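Lillton Road is a single-carriageway local road linking the village of Lillton with the market town of Stallier. It carries general traffic, a two-way cycle track on its northern side and a footway on its southern side. The road is maintained by the district highways office.

Route

The road begins at a mini-roundabout at the eastern end of Lillton High Street and climbs past Kerr Wood to a summit at 97 metres above sea level. It then descends to Kerr Bridge, a three-span masonry structure over the Stallier Brook, and ends at a signalled junction with Station Street. The steepest gradient, on the western side of the hill, is 14 per cent. Vehicles over 7.5 tonnes are prohibited except for access.

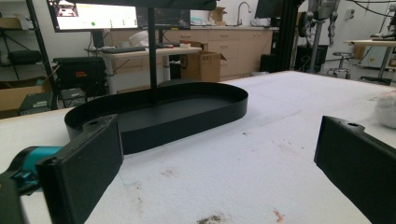
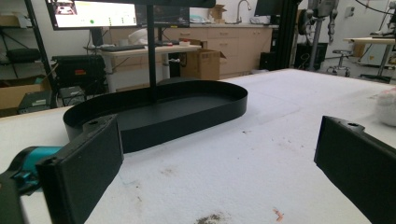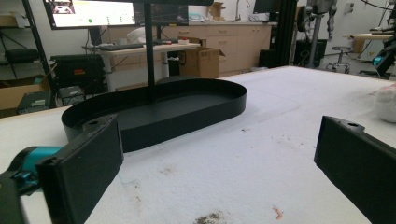 Black oval tray on a white table surface, with a thin black pole behind it.

History

The present alignment replaced an older track which crossed the brook by a ford upstream of the bridge. The cutting at Kerr Wood was widened when bus services were introduced, and the original stone kerbs survive along a length of 565 metres.

Cycle track

The cycle track was designed by the engineer Innes Carnegie and built by the contractor Priltarent. Work started in September and involved narrowing the carriageway, moving the drainage gullies and resetting the retaining wall beside the cutting. The track opened on 26 Jan 2019. It is separated from motor traffic by a raised kerb, except for the 800 metres nearest Stallier, where it is marked by a painted line only.

Cyclists heading for Lillton join the track by a crossing at Station Street. Kerr Bridge is too narrow for a separate track, and cyclists share the footway between its parapets.

See also

Kerr Bridge
Stallier railway station
Transport in Lillton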